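Notebook, June – catch-all tray for the entry table

Back on the tray question today. Gizella Dobos wants one shape settled before the Distau order goes in, so I went through the list again with the things people put down when they get home: keys, fobs, lanyards, coins.

Oval still looks right to me. Low straight walls, rounded ends, dark inside. My worry is straps. A bare key fob lies flat wherever it lands. A fob on a clip with a lanyard is another matter – the strap wants to trail over the rim and it can pull the lot out after it.
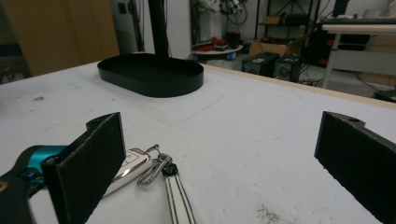
Two ways to deal with that. Raise the wall, which makes it harder to get fingers under a flat fob, or keep the wall and put something with grip in the bottom. I prefer the second. Fosel lists a thin liner in 11 colors and will cut to a template, so the rounded ends are no problem. Dama only does rectangles.

Color: keep it dark. Pale fobs and shiny clips are easy to spot on it. Miranda sent a light gray chip, which I don't like. It will show every mark, and our white board is proof enough of that. The board needs a proper scrub before anyone draws on it again. Try the mild cleaner first, then the eraser block.
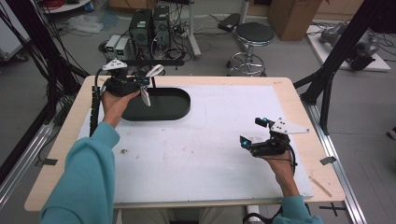

Prices so far, liner not included: 274 for the sample run, 2,306 for the full order with rounded rims. Gizella's limit is 2,000. Square rims would get us under but I think they feel cheap in the hand. Will ask Distau what they can do if we drop the lid, which I never wanted anyway.

To do
– send Fosel the oval template
– return the gray chip to Miranda
– scrub the board
– find a longer lanyard and a heavier bunch of keys
– ask Gizella if the limit includes shipping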